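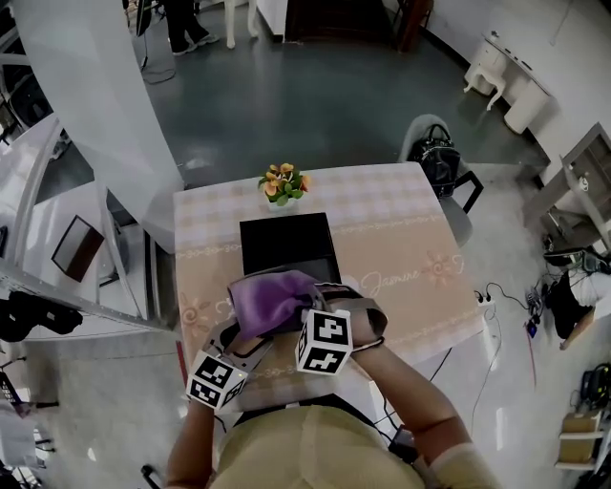
Figure 4. Wiping a small table with a cloth; the box and the potted plant stand on the tablecloth.

4.2 What counts as a wiped table?

Household surveys tend to treat wiping a table as one act with a clear end. We doubt this. In Figure 4 a crumpled purple cloth is pressed down just in front of a flat black box, with an artificial plant in a white pot further back. The surface is a checkered tablecloth with a printed border, and it is hard to say what a finished wipe would look like on such a pattern. A crumb on plain white is easy to spot; one among looping lines and small orange flowers may well be missed.

Prindley scored each table out of 5 and reported that cleared tables did better than cluttered ones. The scores were given by the same people who had done the wiping, and we give them little weight. The Brornum checklist is stricter, but it asks only whether the cloth has passed over the open part of the table. Under that rule, the strip beneath a box need never be touched. Győri allows objects to be lifted and put back, yet does not say who decides when lifting is needed.

Our own set of 300 wipes does not settle the matter. We marked 100 of them twice, a month apart, and our two sets of marks disagreed most often where objects had been left standing. We therefore report area covered and make no claim about how clean any table was.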